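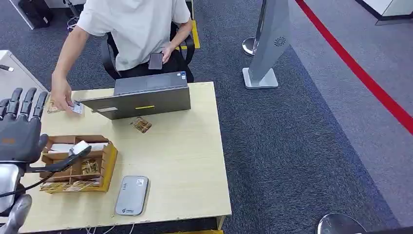 Setting up the card cell again this month, and I've been promising a thread on it for ages, so settle in. The job is small and fiddly: pick a card or packet out of a tray, show it to a barcode scanner, put it down in the right place. Gitby (our humanoid, named before I joined) does the picking. The tray is the tan cardboard one with the compartments, and the black scanner lying across the top of it is the handheld type with a cable. I love this cell. It's made of ordinary stuff and every bit of it can go wrong in an interesting way!

First thing in the morning is always the hands. Before power, before the laptop, before tea. I go along each finger and bend it gently to the end of its travel and back. You're feeling for a joint that's notchy, or one that flops when its neighbours don't. Takes no time at all once your fingers know what normal feels like.

Then the screws. Each hand has small ones in the side and they work loose with all the little taps against the table. I put a dot of paint across the head and onto the shell, so if the two halves of the dot don't line up, it's moved. Old trick, brilliant trick, I've done it on bicycles too.

If one has moved: driver, nip it up by hand, new dot. If the same one moves again the next day, out it comes, and it goes back in with thread lock. Small drop. I once used a big drop and spent my lunch break apologising to a finger.

Now the tray. It has to sit in the same place every time or Gitby reaches for where the cards used to be. We tried a printed outline on the table, which curled. We tried a clamp, which squashed the cardboard. What works is two strips of double-sided tape and a bit of patience. Press down at the corners, leave it alone for a minute, then try to nudge it with one finger.

People ask why we don't buy a proper plastic tray. We did! It was too slippery and the standing cards slid down into a heap. Corrugated board has just enough grip. It also gets tatty, so when an edge goes soft I cut another from the same pattern. The pattern lives inside the lid of the toolbox and it's more tape than paper by now.

Loading the cards: standing ones go in snug but not jammed. My test is to pull one out by the top edge with finger and thumb. If its neighbours come along for the ride, take a couple out. If they all lean over, add a few. The flat ones are easier. Square them up and make sure nothing has curled.

Scanner next. The cable causes more stoppages than the robot does, I'd put money on it. It needs slack so it never tugs, but a loop in the wrong place will catch a fingertip. Run it away from the hand side and tape it down at the table edge. Do the tape last, once you've swept the arm through its whole path slowly.

Slow sweep, by the way, is 3 passes. The first one I stand with my hand on the stop button and watch only the fingers. Second one I watch only the elbow. Third one I watch the cable. Trying to watch everything at once is how I missed a mug in June.
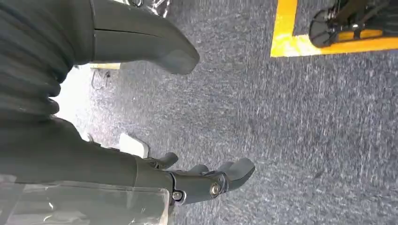

Looking down past the right forearm at the hand, silver screws in its side.

That ribbed dark section at the top left is a bellows cover and it deserves its own post. Dust and grit settle in the grooves between the folds. I use a soft paintbrush and work along each groove, then wipe with a barely damp cloth. No sprays. You want to check for small splits too, and they like to hide at the bottom of a groove, so spread each fold a little with your fingers and have a proper look.

The fingertips get a wipe with the same sort of cloth. Card dust makes them slick. You don't notice it building up, and then one afternoon every thin card slides away and you blame the software. I have blamed the software so many times. Sorry, Ranon (our scheduler, which was innocent on most of those occasions).

On to settings, for those who asked. Grip force is a percentage in Haddad, our hand controller, and the temptation is to whack it up to 100 and be done with it. Don't! A card bows in the middle when you squeeze the edges too hard and then the barcode won't read. I run the thin cards at 50 and come up in small steps for the thick packets.

Close the hand slowly as well. A fast close pushes the card before it grips it. Slow looks dull, but it picks cleanly and I will defend it at parties.

After any change I do the same check: 4 cards from different compartments, one after another, no touching anything in between. If they all scan, the cell is ready. If one doesn't, I write down which compartment before I fix it. I used to fix first and write afterwards, and my notes from back then are useless.

Things in my apron pocket: small driver, paint pen, soft brush, roll of double-sided, a spare card that has been bent and flattened so often it makes a good worst case.

Someone at the Zitdale open evening asked if it gets boring doing the same checks. Not yet! Last week it was a thumb joint with a faint click, only on the way back in. I went over it with my ear practically on the shell and found a crumb of cardboard sitting in the recess. Tweezers, gone, lovely quiet thumb.

Next job is a better tray pattern with the front compartment a touch deeper, because the flat cards sit close to the rim and I'd like a bit more wall there. I'll post the pattern when I've cut one that survives a full shift. Questions about cable routing very welcome, I have opinions.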